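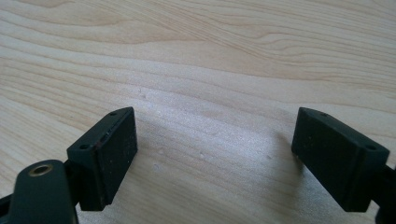 **Which surface should the gripper be set up over?**

Any flat, firm work surface is suitable, provided it is evenly lit and large enough for the full travel of the fingers. A plain wooden bench top is preferred. Glass, polished metal and soft mats should be avoided during set-up, as the first two reflect light into the camera and the third allows the tool to sink when it is rested on its fingers.

## Section 4. Mounting and Aligning the Finger Pads

Nekell Hand-Held Gripper, home and shared workshop build
Section revised 7/13/25

### 4.1 Scope

This section covers the fitting of the two finger pads, the adjustment of the open gap, and the first check of the camera view. It applies to builds assembled from the printed parts set and the Dravard hardware pack. Builders using their own fasteners should consult Appendix B before proceeding.

The steps in Section 3 (Trigger and Linkage) must be complete. The trigger should return to rest under its own spring, and both arms should move freely through their full travel. Do not fit pads to an arm that binds.

### 4.2 Parts and Tools

Set out the following before starting:

- Left and right finger pads
- Left and right arm brackets, with threaded inserts installed
- Pad screws and washers from bag 4
- Hex driver supplied with the hardware pack
- Small steel square
- Strip of 400 grit abrasive paper
- Soft brush or lint-free cloth

**Note.** The pads are supplied as a matched pair. The left and right pads are mirror images and cannot be exchanged. A letter is molded into the back of each one.

### 4.3 Preparing the Brackets

1. Remove loose plastic and strings from each bracket by hand.
2. Inspect the threaded inserts. Each should sit level with the plastic around it. An insert that stands above the surface will hold the pad at an angle.
3. Pass a screw into each insert by hand. It should turn without force for its full depth.
4. If an insert is high, warm it with a soldering iron fitted with an insert tip and press it level. Allow the bracket to cool completely before continuing.
5. Draw the abrasive paper lightly across the mounting face to remove raised print lines. Brush away the dust.

> **CAUTION: Burn hazard.** Brass inserts hold heat after the iron is removed. Do not touch the insert or the plastic next to it until the part has cooled. Use the iron in a ventilated area and return it to its stand between uses.

### 4.4 Fitting the Pads

1. Secure the gripper body in a padded vise or the Sasulora bench stand. Tighten only enough to prevent rotation.
2. Place the left pad against its bracket with the flat inner face toward the center of the tool.
3. Start both screws by hand. Leave each one a full turn loose.
4. Repeat steps 2 and 3 for the right pad.
5. Squeeze the trigger slowly until the pads meet. Hold it closed.
6. With the pads together, tighten the screws a little at a time, moving from left to right and back again.
7. Release the trigger and confirm that both pads open by the same amount.

**Note.** Tightening one pad fully before the other is the most common source of misalignment. If the pads meet at one edge only, loosen all screws and return to step 5.

> **CAUTION: Pinch hazard.** The linkage multiplies hand force. Keep fingertips out of the gap whenever the trigger is being operated, including during adjustment. In a shared workshop, only the person holding the tool should work on the pads.

### 4.5 Setting the Open Gap

The open gap is set by the stop screw at the base of the linkage. Measurements are taken between the inner faces, at mid-height, with the trigger fully released.

1. Loosen the lock nut on the stop screw.
2. Turn the stop screw clockwise to reduce the gap or counterclockwise to increase it.
3. Place the square against one inner face and confirm that the opposite face is parallel to it.
4. Operate the trigger 25 times, then measure again.
5. If the measurement has changed, check the linkage pins for play as described in Section 3.
6. Hold the stop screw in position and tighten the lock nut.

Record the final measurement on the build card. The same value is entered in the calibration file in Section 5, and the two must agree. A gap recorded from the drawing instead of the finished tool will cause errors in every recording made afterward.

### 4.6 Checking the Camera View

1. Connect the camera and open the Lục preview window.
2. Hold the gripper over the work surface with the fingers pointing down and the trigger released.
3. Confirm that both pads are visible at the lower part of the view, one on each side, with the surface clearly visible between them.
4. Compare the two sides. Small differences in apparent size are acceptable and are corrected during calibration.
5. Adjust the lighting until the grain or texture of the surface can be made out in the upper part of the view. Soft shadows beside the pads are acceptable. Hard, dark shadows across the gap are not.
6. Close and open the fingers slowly. Both pads must remain in view through the full stroke.
7. Save one still with the fingers open and one with the fingers closed. Store both with the build card.

**Note.** Light dust, scratches and minor edge wear on the pads do not affect tracking. Tape, paint or labels on the pads may do so and should be removed.

If the surface appears pale and without detail between the fingers, move the lamp farther away or lower the exposure setting by one step. Do not use automatic exposure. The setting will shift as objects enter the gap, and recordings made in the same session will not match.

### 4.7 Troubleshooting

| Condition | Probable cause | Action |
|---|---|---|
| Pads meet at the top only | Insert standing high, or screws tightened unevenly | Repeat 4.3, step 4, then 4.4 from step 5 |
| One pad opens farther than the other | Linkage pin seated in the wrong hole | See Section 3 |
| Gap changes during use | Lock nut loose | Repeat 4.5 |
| One pad leaves the view when open | Camera mount rotated | Loosen mount, center the view, retighten |
| Pad rocks on its bracket | Print lines on mounting face | Remove pad and repeat 4.3, step 5 |
| Screw turns without tightening | Insert pulled out of the plastic | Replace the bracket |

Do not repair a pulled insert with glue. The joint may hold during bench checks and release under load.

### 4.8 Care and Storage

Wipe the pads and brackets with a dry cloth after each session. Solvents, including alcohol, should not be used on printed parts. Check the pad screws at the start of each day of use and after any drop, however slight.

Store the gripper with the trigger released and the fingers clear of the shelf. Where the tool is kept in a shared workshop, the build card should remain with it, and any change to the pads, the gap or the camera mount should be entered on the card before the tool is put away.

Replacement pads are listed under part group 31 in Appendix A. After replacement of either pad, repeat this section from 4.4 and run the full calibration in Section 5.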